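Call for participants: help us write the house rules for kitchen robots

Plernach is putting together a plain-language good practice guide for robot arms that handle dishes and food, and we want people from outside robotics to help. If you have ever run a cafe, washed pots for a living or argued over how a counter should be laid out, please read on!

The guide starts in simulation. You'll watch short runs of an arm working at a counter and mark each one against our draft rules: how close the fingers may come to a rim, what may stand next to food, when the arm has to stop and wait. We have 160 draft rules so far, and plenty of them need a good shove from someone practical. Rule one on the list covers reaching for a mug when there's a bowl right beside it, and we've already rewritten it more times than I'd like to admit.

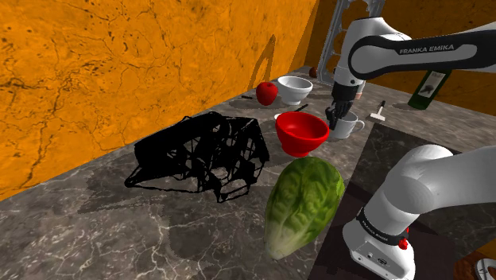
What you'd be doing

You'll join a small group led by Rosalind Benavides and score runs from home, at your own pace, between March and June. Almost 2000 runs are waiting. Each group meets online at 6 p.m. every second week to talk through the ones people disagreed on (those are the good ones). Faizal Sutanto looks after the scoring tool and will get you set up.

Some runs come with a second view from near the gripper, looking down. Please score that one separately before you compare. A gap that seems generous from across the counter can look pretty tight from up there – we want both opinions on record.

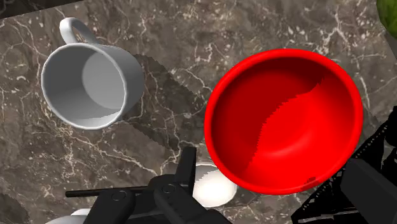
You don't need to code. You do need a laptop, decent eyesight (glasses are fine) and the patience to write a full sentence when you mark something "unsafe" or "unclear." We pay a flat $1000 for the whole season, and everyone who finishes is named in the guide.

To apply, send Rosalind half a page on a kitchen you know well and one rule you'd want a robot to follow in it.

Comments

Euan Tennant: Is this open to people who already work with arms? I do palletizing, no food at all.

Rosalind Benavides: Yes, we have a few places for that. Say so in your half page.

Fionnuala Moynihan: Did this last season and loved it. The arguments over knives went on for weeks!

Béla Pálfi: Can the meetings be recorded? 6 p.m. your time is midnight for me.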